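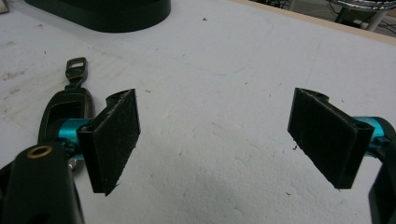
Quando a Jana Tiedemann saiu dos Lustard, levou o baixo, dois pedais e a minha letra da segunda canção do lado B. O baixo era dela, tudo bem. A letra é que não!

Eu era o baterista, ou seja, a pessoa a quem se telefona em último lugar. Soube da coisa às 3 da manhã, pela voz rouca do Diekmann, que tinha o estúdio em Tirnbridge e um gosto terrível por más notícias. Disse-me que a Jana ia gravar sozinha, que já tinha editora (a Flonness, imaginem, que até ali só tinha lançado música de acordeão) e que o nosso disco ficava como estava, com nove canções e um buraco no meio.

– E quem paga as horas? – perguntei eu.

Desligou. O Diekmann desligava sempre nessa parte.

Passei fevereiro a ensaiar com a Dragica Papadopoulos, que tocava órgão como quem discute com um vizinho e que, na falta de baixo, fazia as linhas todas com a mão esquerda. Soava esquisito. Depois soava menos esquisito, e lá para o fim do mês já eu não queria outra coisa – aquele som grosso, meio atrasado, que me obrigava a segurar o bombo e a esperar por ela.
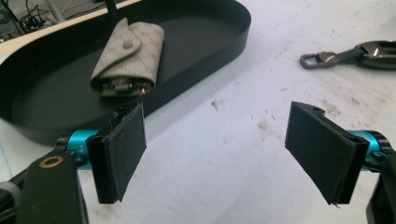
Gravámos o que faltava numa noite só, com o aquecimento avariado e a Dragica de luvas sem dedos. No sítio da minha canção pusemos um instrumental sem título, que ela inventou entre duas sanduíches e que eu estraguei um bocadinho na viragem do segundo compasso. Ficou assim, com o erro e tudo. Mandámos prensar 200 cópias e vendemos 51, quase todas a primos.

O disco da Jana saiu na primavera. Comprei-o às escondidas, numa loja do outro lado do rio, e ouvi-o em casa com a luz apagada. A minha letra estava lá, palavra por palavra, cantada muito devagar, e era a melhor coisa do disco, que raiva! Levei-o ao ensaio no dia seguinte, pousei-o em cima do órgão e esperei pelo escândalo.
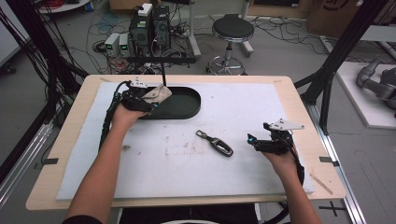 Ela canta isto melhor do que tu escreveste, respondeu a Dragica, e agora senta-te, que entras no quarto tempo e ontem entraste no terceiro.

Sentei-me. Entrei no terceiro outra vez.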